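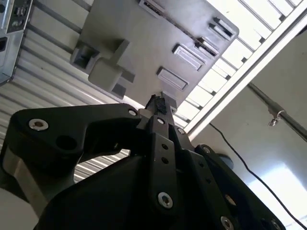 Figure 1. Wrist camera view with the fingertip at the tab on the corner of the gray panel.

3.2 Task Setup and Data Recording

The student teams in the Matgate course worked on desktop computer disassembly and assembly, the track proposed by Proditz for the spring term. Each team programmed one arm and was graded on contact accuracy and cycle time. Views from the wrist (Figure 1) were recorded together with views from a fixed camera (Figure 2), and both streams were stored with joint positions and gripper width. The full set holds 2054 episodes, each limited to 300 s. Episodes stopped by hand were kept and labeled as failures.

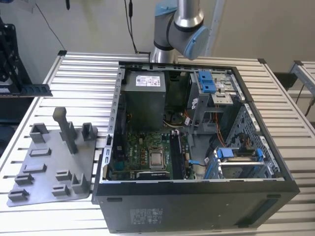 Figure 2. Workspace from the fixed camera: open tower on its side, 3D-printed fixture plate at left, arm overhead.

The tower lies on a slatted aluminum table with its interior facing up. The fixture plate has slotted holders and a vertical post, and its edge overlaps the case. Teams could choose their own order of operations but could not change the plate geometry after week 3.

Two baselines were supplied. The first replays taught waypoints. The second, Shojaei, corrects the final approach using the wrist view and was ported from the Brindosside exercises of the previous year. Both used the same speed limits. Scores for the two baselines and for all teams are given in Section 4.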